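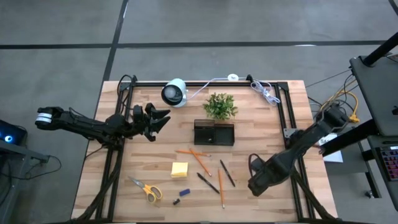
What is the Shared Desks grant paying for?

It pays for desk furniture, stationery and staff time at the Vilport office, so that any member of staff can sit down at a shared desk and find the same basic items in the same place.

This site uses cookies to remember your preferences. Accept / Manage settings

Shared Desks at Vilport: progress report to the Stestix Fund

1. Work completed in this period

Eight desks in the Wano wing have been cleared and set out again to the agreed layout. Personal papers were returned to their owners and surplus stationery went back to the central cupboard. Each desk now has one organiser for pens, pencils and small tools, and a plant. The black mesh organiser was preferred to the closed box trialled earlier, as staff could see what was in it without lifting everything out.

A folded yellow sponge is kept out on the table while the surface is being wiped and the items are put back.
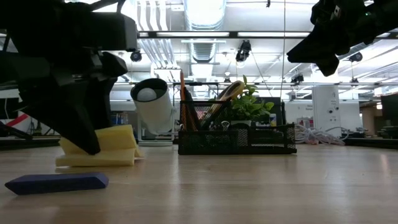
2. Time and staffing

Setting out a desk for the first time took 45 minutes, including sorting. This is longer than was allowed for in the application, and the difference has been met from the office's own budget. The end-of-day tidy is carried out by the person leaving the desk and takes seven minutes.

3. Contents of the organiser

Scissors stand upright with their yellow handles at the top, and the sticky notes go in a back compartment. Clips belong in the front. Pencils have proved the hardest item to settle, being long enough to lean out over the side.

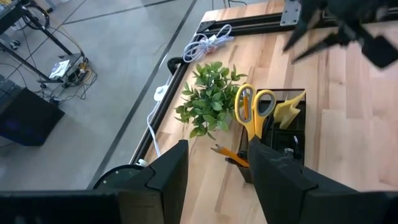
Page last changed: August

The layout card has been reworded following comments from staff. The plant may stand beside the organiser or behind it, provided that the front is left clear.

4. Matters outstanding

Three desks in the Oei room remain to be done. Delivery of their organisers is late and the supplier has been reminded. We ask the Fund to agree that the unspent furniture allowance be carried into the next period for this purpose.

Contact us | Copyright Vilport Office Services | Back to top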